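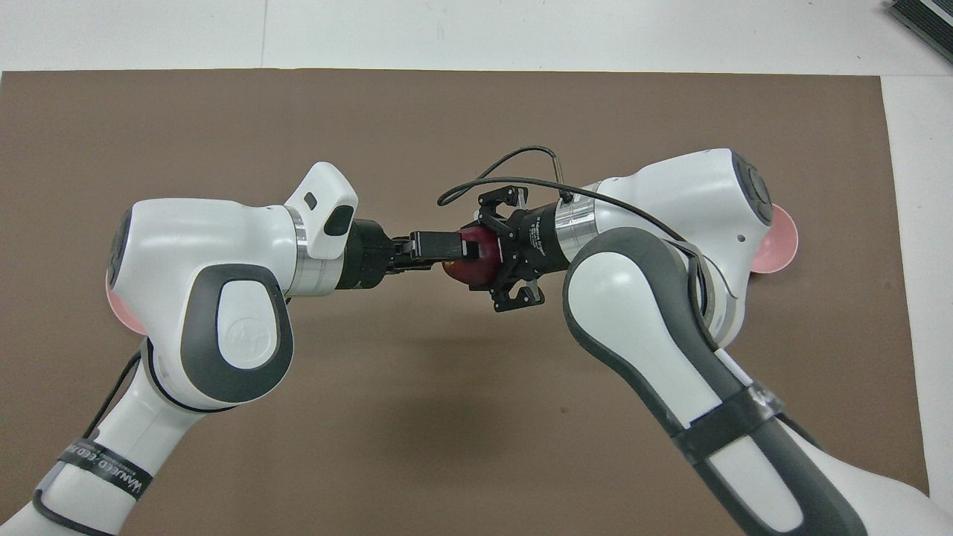

## January -- humidity logger check, salt points, second pass

Start 09:10. Repeat of the salt-point check on the Moneo loggers before they go back to the Drasitthorpe map store. First pass thrown out apart from the lithium chloride readings, reasons further down.

Loggers under check: M3, M4, M7, M8, M11. M9 is still with Renata Aravena, who wants it for the door gap comparison. Reference is the chilled mirror, certificate in date, mirror cleaned at 09:20 and balanced.

### Set-up

Four glass jars with screw lids, each with a cable gland through the lid and a perforated shelf above the slurry. Salts mixed fresh with deionised water to a wet-sand consistency, with solid clearly visible under a thin film of liquid. Too much water on the first pass for the sodium chloride jar: no undissolved salt left by the end, so the jar was no longer at a fixed point and the readings mean nothing.

Jars are standing in the Marix cabinet with the heater set to 20.0 °C. The fan is off. With the fan on, the cabinet cycles by 0.4 °C and the jars follow it with a lag, and at the top end that's enough to put water on the glass.

Values used for 20 °C:

| Salt | RH, % |
|---|---|
| Lithium chloride | 11.3 |
| Magnesium chloride | 33.1 |
| Sodium chloride | 75.5 |
| Potassium sulphate | 97.6 |

Potassium sulphate is included only to see whether any of the sensors fall over near saturation. Not used in the fit. The store has never been above 68 % in the record we hold.

### Soak time

The old procedure sheet says two hours per point. Not long enough for these. The Moneo housing has a sintered cap and there's a fair volume of dead air behind it. M7 was still moving at three hours in the magnesium chloride jar, and still in the same direction.

Changed to a settle rule: reading taken as stable when it has moved by less than 0.1 % RH over 50 minutes. Logging interval dropped to one minute for the check. It must be put back to 15 before the loggers are returned -- last time M4 went out at one minute and filled its memory.

Caps off would be quicker. Tried on M8 only. Settled in under an hour, but the element is exposed and I don't want slurry anywhere near it. Cap back on, reading unchanged within resolution. So the cap costs time and has no effect on the final value, as expected.

### Readings

All values are logger minus reference value, % RH, after settling.

| Logger | LiCl | MgCl2 | NaCl |
|---|---|---|---|
| M3 | +0.4 | +0.6 | +1.1 |
| M4 | +0.2 | +0.3 | +0.5 |
| M7 | +1.9 | +2.4 | +3.8 |
| M8 | -0.3 | -0.1 | +0.4 |
| M11 | +0.6 | +0.5 | +0.9 |

Temperature channel: all within 0.2 °C of the mirror's platinum probe except M7, which reads 0.3 °C low. That isn't enough to account for the humidity error. At 20 °C and 75 % RH a 0.3 °C error is worth 1.4 % RH at the outside, and that only applies if the humidity figure is derived from dew point, and on these it comes straight from the element.

Chilled mirror spot check in the sodium chloride jar: 75.3 %. Agreed with the table to within the mirror's own uncertainty. Did not repeat in the other jars. The sample loop draws air and replaces it from the room, and the small jars don't recover quickly.

### Fit

Two-coefficient linear correction for each logger. The middle point sits off the line by no more than 0.2 % on any of them, so a third coefficient isn't worth carrying. Coefficients entered in the correction sheet, old ones kept in the column beside with the month against them.

M3, M4, M8 and M11 pass on our limit of 2 % across the range. M7 fails at two points. It could be corrected on paper but the error has doubled since its last check, and a sensor that moves that fast will have moved again by spring. Recommend it's withdrawn. Element replacement kit is in the second drawer, one left.

### Potassium sulphate point

Put in last. M3, M4 and M8 read between 96 and 98 and recovered to within 0.2 % of their sodium chloride value on going back down. M11 went to 100.0 and stuck there for some time after removal. Condensation on the element, I think -- the jar had been lifted out to tighten the gland and the glass had cooled. Left M11 over silica gel for two hours and repeated the magnesium chloride point: +0.6 against +0.5 before. No lasting shift. M7 not tested.

### What this does to the store record

Alemayehu asked whether the dry spell in the autumn record is real. The east bay trace came from M7 and the west bay from M4. The east bay read higher throughout, by 2 to 3 %, and we had put that down to the outside wall. With today's correction applied to M7, most of the difference goes. What's left is inside the combined uncertainty of the two loggers and I wouldn't claim a wall effect on it.

The dry spell is still there in both. M4 has hardly drifted and shows it clearly: down to 38 %, 14 days under the lower limit of 40 %. Correcting M7 makes the east bay worse, as it should.

I've not back-corrected the whole M7 series. We have its error at the last check and its error now, and no knowledge of how it got from one to the other. A straight-line drift is a guess. For the report I'd show the raw trace with a band running from the old correction to the new one. The file has 2,250 usable rows for the east bay after the gaps are taken out, so it's a short job in the sheet once we agree how to do it.

One of the gaps is 800 minutes long and doesn't match anything in the visit book. M4 ran straight through it. Possibly the battery contact on M7, which was green when I opened the case. Cleaned with a fibre pen and a drop of isopropanol.

### Uncertainty, brief

Per logger, % RH, at the sodium chloride point:

- salt value: 0.2
- temperature difference between slurry and air above it: 0.3
- resolution: 0.03
- repeatability, three settlings on M4: 0.15
- hysteresis, up and down through 75 %: 0.4

Combined in quadrature 0.56, expanded (k=2) 1.1. Hysteresis is the largest term and I only have it for M4 and M8. Used the worse of the two for everything.

The slurry-to-air term is an estimate from a thermocouple pushed through the spare gland. Could be brought down with a lagged box inside the cabinet.

### To do

- M7 to the shelf with a red tag. Order two elements.
- Reset interval to 15 minutes on M3, M4, M8, M11 and check the clocks, M3 was four minutes fast.
- Get M9 back from Renata and put it through the same three points. Its old coefficients are older than all the others.
- Rewrite the procedure sheet: settle rule in place of two hours, fan off, and a line about keeping solid salt visible.
- Label the jars on the glass as well as the lid. Lids were swapped at least once in the first pass, which is where the 33 % reading for "NaCl" came from.
- Lithium chloride jar wants a new gasket, crystals creeping up the thread.

Jars left in the cabinet at 20 °C, lids on, heater running. Stopped 17:40. M8 still logging in the magnesium chloride jar overnight as a drift check, please leave it.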